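The Last of the Lunch

The Jutico merger was celebrated with lunch, because Vidmar had read that people remember being fed. He ordered for 60. By the time word reached the back of the building, there were crumbs.

Krešimir Ivanov came down at half past two, on the theory that a late man looks like a busy one. He had worked for Jutico long enough to have outlasted three logos and a slogan. As of that morning he worked for Sostadora, which made the same brackets in a different shade of gray and had promised that nothing would change. They had already changed the door code. It was 927 now, and it had taken him four tries.

"You missed the speech," said Vidmar, who was putting on his coat.

"Was it good?"

"It was long." Vidmar patted his pockets until something jingled. "You'll see to the table, won't you? It's only a few bits."

Krešimir said he would. He had been seeing to a few bits for most of his adult life – it was more or less his job description, though the contract put it in grander terms.

He walked over and had a look at what a merger leaves behind.

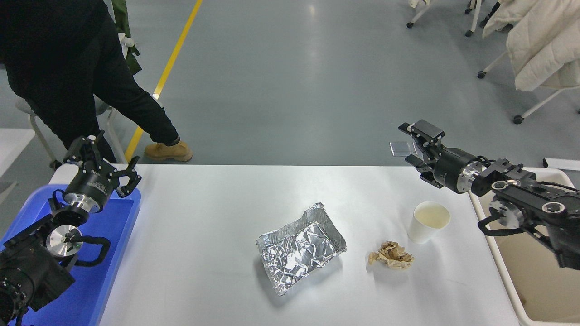 What remained of the celebration.

The tray had held his sister-in-law's dumplings. He knew this because she had called that morning to tell him to get there early. He leaned in and sniffed. Onion, definitely, and possibly regret. Somebody had squeezed the foil on the way past, the way you'd shake the hand of a person you didn't expect to meet again.

The brown paper was harder to read. It might have wrapped bread. It might also have been the seating plan, which Vidmar had drawn up himself and then defended for a week. Krešimir considered opening it to find out whether he had been given a seat. He picked it up, felt how little it weighed, and put it down again.

That left the cup. It was nearly full of something pale and yellowish, and he gave it more thought than it deserved. Apple juice was the charitable answer. Flat sparkling wine was the likely one, considering that Sostadora had set aside 3,000 for the day and Vidmar's new shoes squeaked. Whoever had poured it had wanted a drink in hand for the toast and had not wanted to drink to it.

He found that he liked this person very much.

He went through the names in his head. Not Accounts, who finished everything. Not the Wukico people, who had been bought in February and still brought their own thermoses. It came down to him, really, and he hadn't been there.

The phone on the wall rang. It was extension 103, upstairs.

"Is there any food left?" asked a voice he didn't know. It sounded young and hopeful, and very new.

Krešimir looked at the foil, then at the paper, then at the cup.

"You missed the speech," he said.

"Was it good?"

"Come down," he said. "The code's 927. I could use a hand with a few bits."

He pulled the tray straight while he waited, so that the place would look decent for company.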